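机器人训练场四月扩采纸箱操作数据,单日有效样本要求提高

本站讯(记者 报道)一处面向轮式和人形机器人的训练场从四月起扩大纸箱类操作的数据采集,计划在本阶段内为每项基础动作积累2000条有效样本。

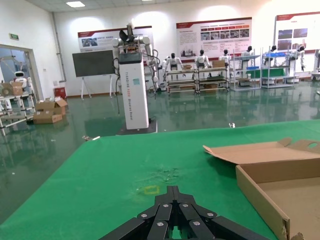
项目由机器人数据服务公司Sendden承担,委托方为仓储自动化企业Femel。双方商定的采集内容以打开的瓦楞纸箱为主要对象,包括靠近箱盖、压下箱盖、从箱内取物、向箱内放物以及把纸箱推到指定位置等动作。采集得到的数据将用来训练一套操作模型,供Femel今后在拆包和装箱工位上试用。

据Sendden项目负责人Setsuko Ogura介绍,现场采用人工遥操作的方式。操作员控制机器人完成一个完整动作,系统同时记录腕部相机画面、各关节角度、手指开合状态和操作指令。一次动作从起始姿态开始,到手部退回起始姿态为止,算作一条样本。中途暂停、重新开始或者由旁人伸手帮忙的,一律不计入有效样本。

Ogura说,纸箱看上去简单,对学习系统来说并不好处理。“箱盖会回弹,折痕用过几次以后位置会变,箱子本身也轻,手一碰就跑。金属件、塑料盒上学到的动作,直接搬过来成功率很低。”她说,团队在上一阶段主要采集硬质物体的抓取,共留下2591条通过审核的样本,其中涉及纸箱的只占一小部分,这也是本阶段单独立项的原因。

在采集台上,工作人员用黄色胶带标出位置,作为摆放物品时的参照。每完成30条样本,操作员要停下来更换纸箱或调整箱体的朝向,并在记录表上注明箱型、箱盖状态和更换时间。Ogura表示,早期数据里有一批样本的纸箱始终朝着同一个方向,模型训练后只要箱子稍微转一个角度,手就会落空,后来这批数据只保留了一部分。

腕部相机的画面是本次采集的重点。与固定在高处的相机相比,腕部相机离物体近,能看到手指与箱盖接触前后的细节,但画面随手臂移动,背景变化也大。项目组没有用幕布遮挡背景,场内的货架、展板和其他机器人都可以留在画面中。技术人员认为,模型今后要在真实仓库里工作,背景过于干净的数据用处有限。台面上的磨损和划痕也不作处理,只在台面更换时另起一个批次编号。

标注工作由Dollimetti负责。该公司的标注员在远程平台上逐条查看录像,划分动作的起止时间,并为每条样本写一句任务说明,例如“把打开的箱盖压平”或者“从纸箱里取出物品,放到标记处”。任务说明要求使用日常说法,不写机器人型号,也不写关节名称。同一动作允许有多种说法,由不同的标注员分别撰写,以便模型适应不同用户的表达习惯。

审核分两步进行。第一步由程序检查数据是否完整,画面与关节数据的时间戳对不上的样本会被退回。第二步由人工查看,主要看动作是否连贯、结果是否与任务说明一致。失败的动作并不全部删除。手指滑脱、箱盖弹开这一类情况会另行归档,供后续训练模型判断动作是否成功时使用。Ogura说,前几年行业里普遍只留成功的样本,现在各家的做法有了变化,失败样本的保存要求写进了本次合同。

在操作员安排上,项目组实行轮换制,每名操作员连续操作一段时间后必须离岗休息,休息期间由下一人接手。新操作员上岗前要先完成一组练习,练习数据不进入正式数据集。一名操作员对记者说,最难掌握的是力度。“遥操作的时候手上感觉不到纸板的软硬,只能看画面里箱子有没有变形。压箱盖要慢,快了箱子就歪了。”他说,熟练以后,压箱盖的动作基本一次就能完成,从箱内取小件仍然要多试几次。

为减少个人习惯对数据的影响,每项动作至少由三名操作员分别完成。项目组会定期比较不同操作员的手部轨迹,如果某个人的样本在一项动作中占比过高,就会调整排班。操作员的姓名不写入数据,只保留编号。

训练场方面的配合工作主要是设备维护和场地管理。灵巧手的手指关节在频繁开合后容易松动,每班开始前都要检查一遍螺钉和线缆。腕部相机每天标定一次,更换过手部零件的还要再做一次。现场负责人说,纸箱消耗也比预想的快,箱盖折过多次后会变软,继续使用会让数据偏向旧箱子,因此新旧纸箱要搭配使用,废箱集中存放后统一回收。

关于数据的用途,Femel方面表示,首批模型将先在本公司的一条测试线上运行,任务限定为压合箱盖和取放小件,暂不涉及封箱、贴标和码垛。测试线上的机器人由人员在旁看护,出现异常时转为人工操作,接管过程中的数据也会回传给项目组,作为下一轮采集的参考。该公司没有透露测试线的具体位置和启用时间。

另一家企业D'Souza参与了本次采集规范的讨论。该公司从事包装材料供应,为项目提供了多种规格的瓦楞纸箱,包括带圆孔的箱型。其代表在讨论中建议,把受潮变形和边角破损的纸箱也列入采集范围,理由是仓库实际收到的箱子很少完好无损。这项建议已被采纳,相关样本将在本阶段后半段采集,数量另行商定。

按照目前的计划,压箱盖和取物两项动作最先采集,达到2000条后交付第一批数据,其余动作随后分批交付。Sendden表示,是否对外开放部分数据仍在与委托方协商,如果开放,将优先提供给高校用于教学和研究,画面中出现的人员会事先作模糊处理。

Ogura说,单只手的动作完成以后,项目组准备加入双手配合的内容,例如一只手扶住箱体、另一只手折箱盖。双手动作需要两路腕部画面同步记录,采集软件正在修改,具体开始时间要看软件测试的进度。

(编辑:综合新闻组)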